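Small Things, Sorted: bags, baskets and boxes

I've been promising this page since December, so it's finally up! Regular readers will know I have a bit of a weakness for anything you can put other things in. Annunziata Ferri once told me I own more bags than I own things to carry in them, and she wasn't far off (some 43 at the last tidy, if you let me include the purses).

What I've learned from all that sorting is that I like a mix. Soft bags are lovely for shopping and for the beach, but they flop over the minute you put them down and then everything hides at the bottom. A hard case keeps its shape and slides under a bed — mine has lived there for 4 years, full of paintbrushes. And a long wire basket, hung up where you can reach it, is the best thing I know for gloves, string and seed packets, as you see at a glance what's in there.

Settimio Costa asked which I'd keep if I could only have one. The tote, every time! Yellow handles cheer me up, and I can find the thing in a dark hallway.

If you've got a favourite of your own, do write in. I read everything, even if it takes me a week or two to answer.
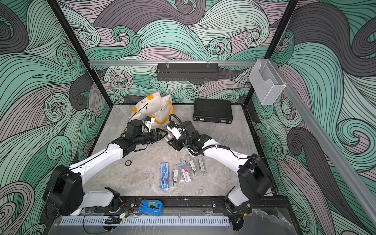 Cream tote with yellow trim, black hard case beside it, and the wire basket hanging from the rail behind.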